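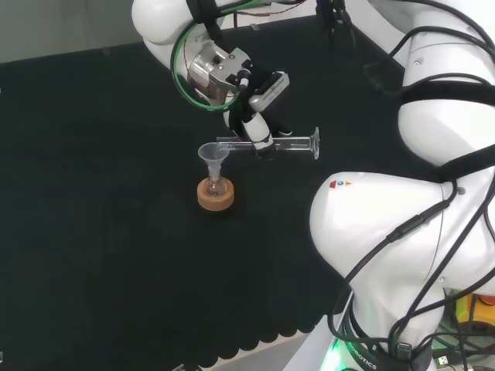 Graduated cylinder and funnel, Temthorpe Robotics Club

About the Club

Temthorpe Robotics Club is open to all students in grades 9 through 12. No experience is needed. We meet after school in Room 210, and Leanne Hulme is the faculty advisor.

Our main project this year is lab handling. Students program the arms to hold and move the glassware used in chemistry class. Work began in January, and the team will show it at the Clatholm student meet.

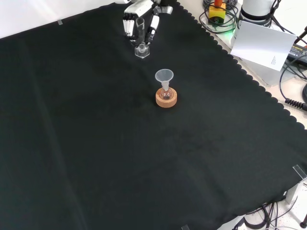
Reece Haslam said he joined for the coding and ended up spending most of his time on grip settings, because a test tube needs a different hold from a cylinder.

New members start with a safety session and are then placed in a small group. There is no fee. Forms are at the front office, or ask Ms. Hulme, extension 341.

Page updated March 2024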